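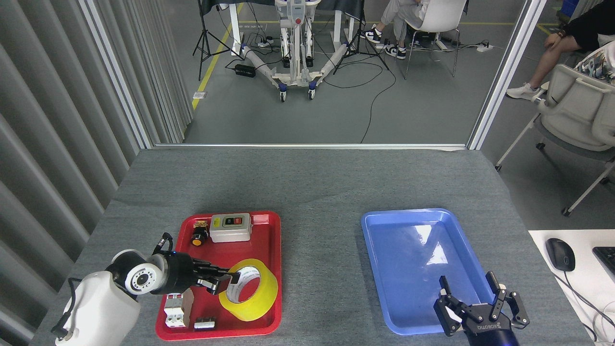 **Can I run two different grippers on one two-arm cell?**

Any mix is fine as long as each arm's controller has its own gripper profile loaded, and the pair we sell together comes with both profiles on the same memory stick.

# Gruma Side-by-Side Gripper Pair

Kit no. 3396: one Hamann parallel gripper, one Litport articulated two-finger gripper

We get asked all the time which of these two is better, and after a long stretch of swapping them back and forth on the bench in Cirkolthorpe we still like both of them a lot (for different parts!). So we put them in one box. Bolt one to each arm, set out a tray of whatever you really handle, and by the end of the day you'll have opinions.

## The Hamann parallel gripper

Straight fingers, straight travel, 50 mm of opening. It's a lovely thing to program. The fingertips stay at the same height the whole way through the stroke, so once you've taught a height for a part you can leave it alone. Circuit breakers, switch boxes, small wooden blocks: anything with two flat sides is happy territory.

It's also the one to try on rolls of packing tape. A finger goes down into the hollow center and the other stays outside, and you pinch the wall of the roll. The cardboard core gives a bit, so start with low force and come up slowly. We started too high and squashed one on the first morning.

Where it struggles is anything wider than the stroke with no hole or edge to grab. You can order longer fingers, but the opening stays the same.

## The Litport two-finger gripper

The fingers are jointed and swing out to 101 mm, and they'll wrap a little around a curved part. It's more forgiving about where the part is lying. If your camera gives you a position that's a few millimeters off, the Litport often gathers the part in anyway, and that's a wonderful thing to watch the first time.

The fingertips move in an arc, though, so the height changes as they close. On thin parts lying flat in a tray you need the arc correction switched on in the profile, or the tips will rub along the plastic. Correction is off by default. Please turn it on before you do anything else!

It weighs 1055 g with the standard pads, quite a bit more than the Hamann, so enter the payload for each arm separately.

## Which one for which part

| Part | Hamann | Litport |
|---|---|---|
| Two-pole circuit breaker, upright | Very good | Good |
| Switch box with push buttons | Good, keep the fingers below the buttons | Good |
| Single push button with round cap | Good on the body | Slips on the cap |
| Small wooden block | Very good | Very good |
| Tape roll, by the wall | Very good | Fair |
| Tape roll, around the outside | Too wide | Good |
| Cable, loose | Fair | Fair |

Those are our own impressions from the bench with standard pads, no special fingers. Shiny plastic parts change the picture quite a bit, and we'd love to hear what you find.

## In the box

- Hamann parallel gripper with flat rubber pads
- Litport two-finger gripper with standard pads
- Two wrist adapters and screws
- Two cables, 24 V
- Spare pads for both
- Memory stick with controller profiles and a short tray-to-tray program

## Setting up your own comparison

Use two shallow trays in different colors, one full and one empty, and have both arms within reach of both. Mix the parts up. Neat rows make every gripper look good.

Run the same parts through the Hamann first, then the Litport, with the lights the way you normally have them. Trays with a glossy bottom throw back a lot of ceiling light, and if your camera is picking the grasp points you want to know about that early. A sheet of matte paper in the bottom helps.

Keep the speed low until both payloads are entered. With two arms over one table, set the keep-out zone before the first run. The sample program has one in it, but it's sized for our table.

## Ordering and trial

The kit ships in roughly a week. Trial kits go out on Fridays and can stay with you for a month. For adapter drawings or odd wrist patterns, write to Ott Grīnberga at the Cirkolthorpe bench and include the model of your arm and a photo of the flange.

Spare pads are sold separately, in pairs.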